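Laundry room news, plus the water shutoff

Quick one this month, typing this between two other things so bear with me.

First, the water. Flident is replacing the main valve for the Roston building and that means no water at all, hot or cold, while they do it. Mid-morning to early afternoon if all goes well. Notices go up by the mailboxes once we have the exact day. Fill a couple of pitchers and a bucket the night before. Toilets will flush once off whatever is in the tank and then that's it until the valve is in.

When it comes back on the water may run brown for a few minutes. Run the bathtub first, not the kitchen faucet - the screens on the kitchen ones clog with grit and then you have to unscrew them. If yours does clog, soak it in vinegar overnight.

Flakinby side is not affected. If you have friends over there, now is the time to be nice to them.

Now laundry. The new price list went through in June and most people seem ok with it, or at least the emails have slowed down. Cards still load at the machine in the lobby. It takes fives, tens and twenties, it does not take coins and it really does not like folded bills. Flatten them out. A card that reads zero when you know you put money on it - write down the number on the back and drop it in the office box with your apartment number. Refunds are going on as credit, usually same week.

Sign-up sheet is back. We had 17 replies to the note about it and all but a few wanted paper again instead of the app, so paper it is. Rules same as before:

One slot per apartment per day, two if the evening is still open at 6.
Slots are 3 hours. That is wash AND dry.
If nobody shows up in the first 20 minutes the slot is free, take it.
Please write your apartment number so it can be read. Last sheet had a row of what might be sevens.

Clothes left in a washer after the slot is over can be moved to the table, neatly, by whoever is next. Not the floor. Not the top of the dryer ether, things slide down the back and then it's a whole production getting them out.

Soap. Less of it. The repair guy from Phillips was in twice last month and both times it was suds. Two tablespoons of liquid is plenty for a full load, we have soft water here. Too much and the machine keeps rinsing, runs over your slot, and the next person is standing there with a basket. Pods are fine but throw them in the drum before the clothes, not on top. No dye in the shared machines, please, we have been thru this.

And pockets! Coins, hair ties, screws, one very small toy dinosaur (it's in the office if it is yours). Turn things inside out and give them a shake. Baby socks and bra straps should go in a mesh bag, a pack is pretty cheap and will last for years. If a washer stops with water still in it, don't force the door. Tape a note on it and call the office, number is on the wall by the light switch.
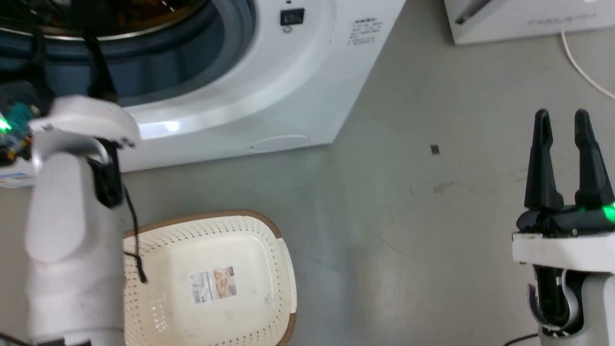 Washer, with the filter cover low on the front.

Please leave the filter covers closed, we will do those.

Lint screens on the dryers are a different story, those are yours. Clean before AND after. Takes ten seconds. A dryer with a full screen will run the whole cycle and hand you back wet towels, and it's a fire risk on top of that.

Also on the list for the summer: folding table gets a new top, second rod for hanging shirts, and a better fan for the hallway outside. We have 350 dollars left in the small repairs line so it will be the fan first and the rest as money allows. Anybody with a decent fan they don't want, let us know and we'll move the table up.

Lost and found gets emptied at the end of the month. Currently one gray fleece, kids pajama bottoms, a pillowcase with lemons on it and a lot of single socks. Anything not claimed goes to the donation bin.

Next newsletter will have the bike storage list and the new recycling hours.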